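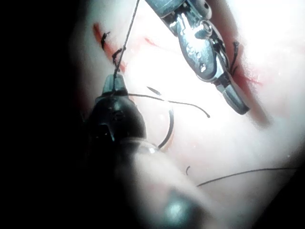
Grasper tip and metal jawed gripper over a tissue pad

Eltby Cider House is a cidery and public bar in the town of Vornora, in the hill country of southern Tasmania. It makes dry and medium cider from locally grown apples, along with a small amount of perry, and sells most of it on the premises. The business takes its name from Eltby Road, where the first pressings were done in a farm shed. It moved to its present building, a former produce store beside the old rail yard, when the shed became too small.

History

The cidery was founded by Tsion Bogale, who had earlier worked as a cellar hand at wineries in the Coal River Valley. Bogale began by pressing windfall apples from neighbouring farms and selling the cider at the Vornora market. The early batches were fermented in second-hand plastic tanks and bottled by hand.

The produce store had been empty for several years before the lease was signed. The floor was relaid with a fall towards a central drain, and the loading dock was roofed over to serve as a receiving area for fruit. The bar opened on 28 Jun 2019, ahead of the cellar, and for its first season served cider brought in from the farm shed by trailer.

The first vintage made entirely in the building was released the following year. A planned extension on the rail yard side was dropped after the ground was found to need more fill than the budget allowed.

Building

The main hall is a single-storey brick structure with a sawtooth roof. A timber partition divides it lengthwise, with the press and fermentation tanks on the south side and the bar on the north. Windows in the partition let customers see into the cellar.

The cellar has 12 stainless steel tanks, each holding 2,000 litres, and a row of oak puncheons used for ageing. The puncheons were supplied and are repaired by Šťastný, a cooperage that also rebuilds wine barrels for sale to distillers. A cool room at the western end is used for bottled stock and, in autumn, for fruit waiting to be milled.

The original weighbridge office is still standing at the gate. It is used as a bottle shop at weekends.

Orchards and fruit

Most of the fruit comes from two orchards. The larger, called Jernum, lies on a north-facing slope outside the town and has 652 trees, mainly Kingston Black, Yarlington Mill and Sturmer Pippin. It was grafted over from dessert varieties, and a few of the old rows were kept for their acidity. The smaller block is at the original farm and has 438 trees, including the perry pears.

Picking starts in late March in most years, with the bulk of the crop brought in during April. Cider varieties are shaken down and gathered from the grass, while the pears are picked by hand and milled within a day or two. Pomace left after pressing goes to a cattle property on Eltby Road.

Production

Apples are washed, milled and left to stand for several hours before pressing. The bladder press replaced an older rack-and-cloth press, which is now used only for perry. Juice is fermented slowly at cellar temperature, the coolest months giving the longest ferments. Some tanks are left to the yeasts already on the fruit and others are started with a cultured wine yeast – the choice depends on the condition of the fruit that season.

The main products are:

Yard Dry – a blended dry cider, sold on tap and in bottles
Sturmer – a sharper, single-variety cider made from Sturmer Pippin
Puncheon – a still cider aged in oak for up to a year
Vornora Perry – bottle-fermented, made only in years with enough fruit

A sweeter cider made with quince was sold for two summers and then discontinued. Its label was later reused for a non-alcoholic apple drink.

Bar and events

The bar has eight taps, most of them given to the house ciders and the rest to beer from other Tasmanian brewers. Food is limited to bread, cheese, pickles and a hot dish that changes weekly. Children are admitted until early evening.

A wassail is held in the Jernum orchard each July, with a fire, singing and toast hung in the branches of the oldest tree. The cellar is open for tours on Saturdays outside the picking season. The hall has also been used for folk music nights, a seed swap and the annual show of the district's home cider makers, which is judged in the cellar.

See also

Perry
Cider apple
Cooperage
Wassailing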